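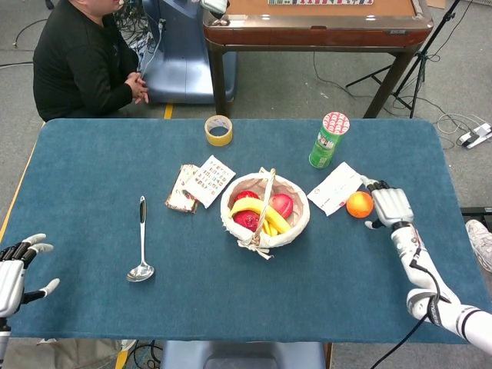 Fruit in a lined basket on the blue table cloth.

What We Eat Between Classes: A Student Report on Snacking at Cokside

Our group started this project in December, when the vending machine outside the library broke down and everybody suddenly had a great deal to say about snacks. We had been looking for a topic for weeks (our first idea, on bus timetables, went nowhere), and there it was, grumbling in the hallway!

We gave a paper questionnaire to 100 students and talked at more length with 10 of them, usually over lunch. The questions were simple: what did you eat between classes yesterday, where did it come from, and what would you have liked instead?

Chips and chocolate bars came first, as we expected. What surprised us was that 45 students said they would choose fresh fruit if it were sold near the classrooms. At the moment the closest place to buy an apple or a banana is the Jakska store across the main road, and a short break hardly leaves time to get there, stand in line and walk back.

We also spent a very happy afternoon in the school archive, where we found a cafeteria menu from 1972. It listed stewed prunes, rice pudding and "fruit in season," and one of us is still talking about the prunes.

Our sample leaned heavily toward first-year students, and next time we would go around to the evening classes too. We would also ask about prices, a question we left off the form and missed badly once we sat down to write.

We suggest a small fruit stand in the Daneshvar building, open during the morning break, for a trial of one term.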